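Trollness music library opens again in its new rooms on Derar Street

After most of a year in storage, the Trollness Music Library is lending again. The doors of its new rooms on Derar Street opened at nine in the morning to a line that went past the shoe repair shop and a little way up the hill, which is a lovely thing to be able to write about a place that mostly lends out choir parts and string quartets.

Readers who have sung in anything in this town, or played in the back row of anything, will know the old library above the post office, with the steep stairs and the radiator that knocked all through the winter. It closed when the post office building was sold, and for a long time it was not clear where the collection would go next. There was talk of splitting it between the high school and the county library, and there was a stretch in the spring when even its friends had gone a bit quiet about the whole thing. So it is good news, and warmly meant, that the collection has stayed together and stayed in town.

The new home is the ground floor of the former Śliwiński fabric store, empty since the family retired. The long cutting tables have been kept, and they suit sheet music very well - you can lay out a full orchestral score with the parts beside it and still have room for your elbows. The brass yardstick set into the edge of one of them has been polished up, and I saw at least two children measuring their arms against it before ten o'clock.

Librarian Iwona Wieczorek has spent the months of closure on a job she had been putting off for years, a proper catalog. The old one was a set of card drawers in several kinds of handwriting, and a fair number of the cards pointed to shelves that had been taken down long ago. The new catalog lists 3,331 titles, from full masses to single pages of dance music, and it can be searched by voice or instrument as well as by composer.

"I thought I knew this collection, and I did not," said Wieczorek. "I kept opening boxes marked Miscellaneous and finding whole sets of parts that people had been asking me for. There was a wind quintet I had told somebody three times we didn't own. I have written to her to say sorry."

Among the things that came to light is a group of 177 handwritten songs and dances from the farms and fishing villages along the Golus, the river that comes down to the sea just north of town. They were copied out by several hands, on all sorts of paper, and some have words in them that people here still use and others that had to be puzzled over. Composer Kuo-hua Liao, who teaches theory at the college, has been making clean copies so that they can be lent out like everything else. The originals will stay in their boxes, but anyone who would like to look at them can ask at the desk.

Liao played a few of the tunes on the library's upright during the morning, and told a story about one of them that I will try to get right. It is a waltz with a bar missing in the second half, and he had been quite sure the copyist had made a slip. Then an older gentleman who used to play for dances out at the river mouth hummed it to him over coffee, with the same bar missing, and said that was where you turned your partner around. The bar is still missing in the new copy.

The move cost more than the city's grant covered, as moves generally do. A benefit concert in the spring brought in almost 2,000 dollars, which paid for the shelving along the back wall and for a decent lamp at each table. The local choirs lent their own music stands for the reading room until new ones can be bought, so if yours has somebody's initials scratched on the lip, please be kind to it.

Trinidad Zúñiga, who conducts the Golus Singers, was near the front of the line with a canvas bag over each shoulder. Her choir has been getting by on borrowed copies from two towns over, and she is planning a winter program now that she can come in after work and browse again. "You can order anything you already know about," she said. "What I've missed is pulling something off the shelf that I never heard of, and standing there singing the alto line to myself until somebody looks at me."

There are some changes to the rules, and regular borrowers may want to make a note of them. Single scores now go out for six weeks. Choral sets can be kept for a full season, but they need to be reserved ahead, and the library asks that pencil marks be rubbed out before the music comes back (soft pencil only, please, and no pen of any kind). Membership is still free to anyone who lives in Trollness or sings or plays in a group that meets here. The old paper cards will be honored until they fall apart.

A listening corner with two armchairs and a record player is promised for November, along with an evening of songs from the river collection, with the Golus Singers taking the first half and everybody invited to join in for the second. Words will be handed out at the door. For opening hours, ask at the desk or look at the card in the window on Derar Street - and if you have a folder of the library's music in your piano bench, as I did, they would be very glad to see it come home.
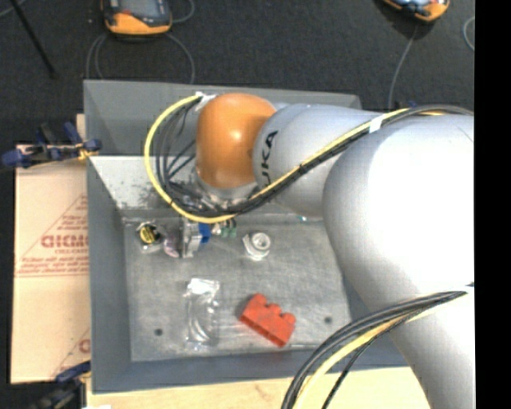 Szu-yu Shek
Arts and Community Writer

Szu-yu covers music, libraries and local history for the town pages. She sings second alto, and is always happy to hear from readers about a concert in a small hall.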